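Soft Furnishings, Reconsidered: A Gallery of One

I have looked at a lot of home galleries this year. Most of them show me a sofa that has plainly never been sat on, one throw dragged over one arm at the same angle every time, and a line underneath claiming it took five minutes. I don't believe the five minutes and I don't much believe the sofa. So when I was asked to put up a page for the autumn textiles series I said I would do it on one condition, that the things on it were things in use.

The series rules, such as they are, came from the Warnlow home pages and asked for "a mood, a palette and a hero piece." I have ignored the mood. The palette is whatever was in the room. As for a hero piece, I suppose it's the fleece, though I would not have picked it for the job.

Some background for anyone coming in from the Clitmont thread. The argument there was whether printed fleece has any place in a room where adults sit. One side said never. The other side said it was cozy, as if that settled anything. A lot of things are cozy. A dog bed is cozy. I went in on the side of never and I've moved about halfway, which annoys me.
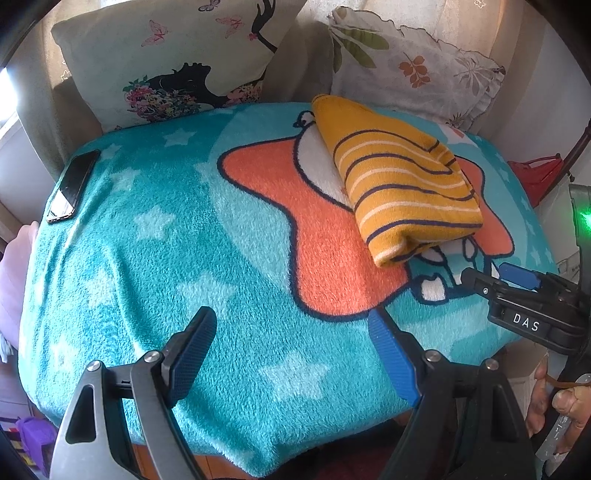
Last changed: November 18, 2018

Turquoise fleece, stars, cartoon faces, one big orange star. Yellow striped knit folded on top. Two pillows that have nothing to say to each other.

Notes on the pieces, in no useful order.

The fleece. Plush fleece gets sold on softness, and the softness is real on the day you buy it. What I want to know is what it feels like after 20 washes, and the label never says. My own experience with this kind of material is that the pile goes flat where people sit and stays fluffy at the corners where no one does. Wash it cool, skip the softener, keep it out of the dryer. People swear by the dryer on low. I have a scratchy gray blanket that was once a soft gray blanket, and it was on low.

The print. A big cartoon print is the part everyone objects to, and I objected too. The trouble with the objection is that the blankets people approve of, the oatmeal ones and the putty ones, show every crumb and every hair. A busy turquoise star print forgives a good deal. I still think orange on turquoise is loud. I'd rather it were a small star. But I've stopped pretending the putty blanket is a practical choice.

The yellow knit. Mustard has been "the color of the season" for more seasons than I can remember, so I'm not going to congratulate anybody for owning some. The thin navy and cream stripes are what make it work for me. They break up the yellow, and the navy picks up the dark outline on the print underneath. I doubt anyone planned that. The Trastari leaflet would call it a "considered accent," and would also tell you to buy three.

Folding a knit. Fold it, don't hang it. A knit on a hook grows a shoulder, and no amount of steaming gets it all the way back. Fold it loosely, too, as a hard crease in a knit looks worse than a wrinkle. I have read long instructions on the correct way to fold a throw (the Jabłońska method, which has 11 steps and a diagram) and I tried it twice. It came out as a rectangle. My usual way also comes out as a rectangle.

The butterfly pillow. Cream, pink butterflies, a black branch, a woman's head in silhouette with a bouquet of colored flowers. This is a lot to ask of one pillow. Prints like it tend to be bought for the front and regretted for the back, so turn one over in the shop before you pay. Look at the zipper while you're there. If it sticks in the shop it will stick forever. I will say the cream background helps, and that the black gives it some weight next to all that pastel.

The palm pillow. Pale gray-white, green leaves, little orange sprigs, ruffled edge. I was ready to be rude about the ruffle. Ruffles collect dust, they iron badly, and they go limp before the rest of the cover does. Leaf prints have also been on everything from shower curtains to phone cases, and I'd happily see them rested for a year or two. Then I noticed the orange sprigs and the orange star and had to admit that the two do sit together, in a way. I don't want this taken as an endorsement of ruffles.

The pink cushion. Just the one, over by the window side. Pale pink in daylight is pleasant. Pale pink in strong daylight for a couple of summers is off-white, so if yours lives near the glass, swap it around now and then. The fade-resistant kind costs more and I have yet to see proof that it resists anything.

The beige fabric behind it all. No one writes in about beige upholstery, and I can't blame them. It's the reason the rest can be as mixed as it is, though. Try the same pile on a patterned sofa and I think you would want to leave the room.

What I'd change. I'd take away one pillow and I can't decide which. The butterflies are the odd ones out on color, but the palm leaves are the ones I'm tired of. I would leave the yellow knit alone. I'd leave the fleece too, for the winter at least, and look at it again when the heating goes off.

The October page drew 157 comments, most of them about whether a throw and a blanket are the same thing. They are the same thing. Comments on this page are open, and if you have a printed fleece that has lasted more than a few years of regular washing, I'd like to hear how old it is and what the seat end looks like now.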